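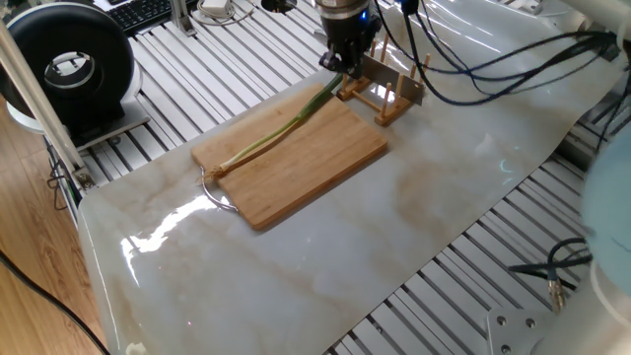
马伦特社区厨房二月重新开门，邀请街坊邻居回来一起做饭

阅读时间：4分钟
打印本页 | 通过电子邮件发送

2023年2月16日，马伦特（Malent）讯——停了整整一个冬天之后，马伦特社区厨房终于要重新生火了！从本月起，厨房将恢复每周的邻里烹饪课和共享晚餐，名额比去年更多，灶台也比去年宽敞。我们知道，许多老朋友从入冬起就一直在打听消息，有人写信，有人打电话，还有人干脆在门口贴了纸条（纸条我们都收着呢）。让大家久等了，真心谢谢各位的耐心。

厨房设在莫塔（Mota）街的旧面包房里，这栋房子街上的老人都熟悉，早年间谁家过节不到这儿来排队买面包呢？这次整修换了排烟管道，重新铺了地面，后院那间一直堆杂物的小屋也收拾了出来，改成储藏间，米面干货终于有了自己的地方。原来的砖炉保留了下来，炉门上的旧铁把手也没舍得换，只请师傅好好打磨了一遍。

厨房负责人马蒂尔德·雷贝洛（Matilde Rebelo）表示：“去年最后一堂课结束的时候，大家洗完碗都不肯走，站在水槽边上又聊了好久。那天晚上我就想，不管整修多麻烦，春天之前一定要把门重新打开。现在灶具调试好了，围裙也洗好了，就等大家来。”

本季课程共22堂，从最基础的家常菜讲起：怎么煮一锅清爽的汤，怎么拌面，怎么把冰箱里剩下的半棵白菜、几根葱变成一顿像样的晚饭。平野日和（Hiyori Hirano）将主讲汤面和腌菜两个单元，她在去年秋天的试讲课上教大家熬葱油，学员回家以后纷纷来信要方子，这次她答应把方子写进讲义。西里尔·奥克利（Cyril Oakley）继续带面包和烤蔬菜的课，砖炉自然归他照看。想学刀工的朋友也不必担心跟不上，前两堂课不赶进度，切葱、切姜、切萝卜，慢慢来，切得粗一点照样好吃。

平野日和说：“我小时候是站在板凳上看外婆做饭学会的，没有人给我讲过什么道理，看多了手就会了。所以我上课喜欢让大家围得近一些，想问就问，想尝就尝。要是哪位家里有拿手的做法，也请带来教教我，我可是会认真记笔记的。”

共享晚餐每次开放90个座位，仍旧是长桌，仍旧是谁挨着谁坐都行。菜单由当周的学员和老师一起商定，食材大部分来自埃瓦德（Evard）一带的农户。种菜的伊利迪奥·巴雷托（Ilídio Barreto）已经答应每周送来当季的葱、韭葱、卷心菜和土豆，他在电话里还特别叮嘱，葱的绿叶千万别扔，切碎了煎蛋最香。这句话我们原样转达给各位。

整修费用由古尔托夫（Gultov）食品合作社与200位捐款的邻居共同承担。合作社代表埃尔德·维莱拉（Hélder Vilela）表示：“合作社的许多社员本来就是这间厨房的常客，有几位还是在长桌上认识的。能帮上一点忙，大家都很高兴，也盼着早点坐下来吃饭。”捐款者的姓名将写在门厅的墙上，不愿留名的朋友，请在开课前告诉我们一声。

课程报名和晚餐订座现已开始，可以在厨房前台登记，也可以给我们写邮件。费用按各家情况自行选择，手头紧的时候请不要客气，直接跟前台讲就好。带孩子来的家长，请在登记时注明孩子的年龄，我们好准备合适的椅子和小号围裙。对花生、乳制品或其他食物过敏的朋友，也请一并写清楚。

另外，厨房还缺一些带盖的玻璃罐，腌菜课上要用。家里有富余的，洗净后放在门口的木箱里即可，大小不限，盖子能拧紧就行。

关于马伦特社区厨房
马伦特社区厨房是一家由邻里共同支持的非营利厨房，常年开设烹饪课，并举办面向所有居民的共享晚餐。

媒体联系：马蒂尔德·雷贝洛，马伦特社区厨房。采访和旁听课程请提前2天预约。

订阅我们的电子通讯，每月收到课程表和当季菜谱。您可以随时退订。

本网站使用Cookie以改善您的浏览体验。继续浏览即表示您同意我们使用Cookie。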